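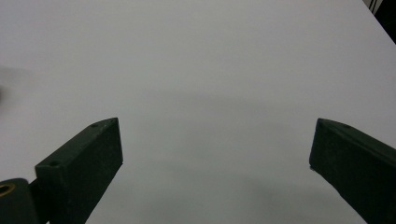 Westudano lança Livilska, uma coleção de chás para beber sem pressa

23 de setembro de 2018

Olá a todos! Chamo-me Lamduan Chaiyaporn, sou a fundadora da Westudano e ando há meses a morder a língua para não contar isto antes do tempo. A nossa nova coleção de chás, a Livilska, chega hoje às lojas, e eu estou contentíssima (e um bocadinho cansada, confesso).

A ideia nasceu em junho, quando me emprestaram um caderno de receitas de 1793, cheio de infusões de ervas da horta, com uma letra miudinha que me deu cabo dos olhos. Provámos 53 misturas na cozinha do escritório. Umas sabiam a sopa, outras eram tão amargas que foram diretas para o lava-loiça, mas houve cinco que nos fizeram repetir a chávena, e são essas que compõem a coleção.

Temos lúcia-lima com casca de laranja, tomilho-limão com mel desidratado, hortelã com funcho, camomila com maçã e a minha preferida, um chá preto fumado com figo a que chamámos Fakir. É forte, aviso já! Há quem lhe junte leite, eu bebo-o simples, de manhã, com pão torrado e manteiga salgada.

As ervas são secas à sombra e cortadas em folha larga, por isso convém usar um infusor espaçoso ou um bule com filtro. Cada lata traz no verso o tempo de infusão, e peço-vos que experimentem primeiro sem açúcar.

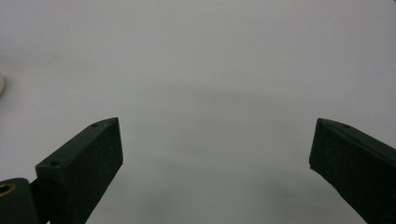

Onde encontrar

A Livilska vende-se na nossa loja e nas mercearias Sistallow, em latas individuais ou numa caixa com as cinco misturas. Desta caixa fizemos 200 exemplares numerados à mão por mim, com tinta verde, e levam lá dentro uma receita de bolachas de aveia copiada do tal caderno (adaptei as medidas, que vinham todas em punhados).

Contactos para a imprensa

Quem quiser amostras, entrevistas ou simplesmente vir beber um chá connosco pode pedir por mim na loja da Westudano. Só preciso que me digam antes se gostam de chá preto, para pôr a água ao lume à temperatura certa!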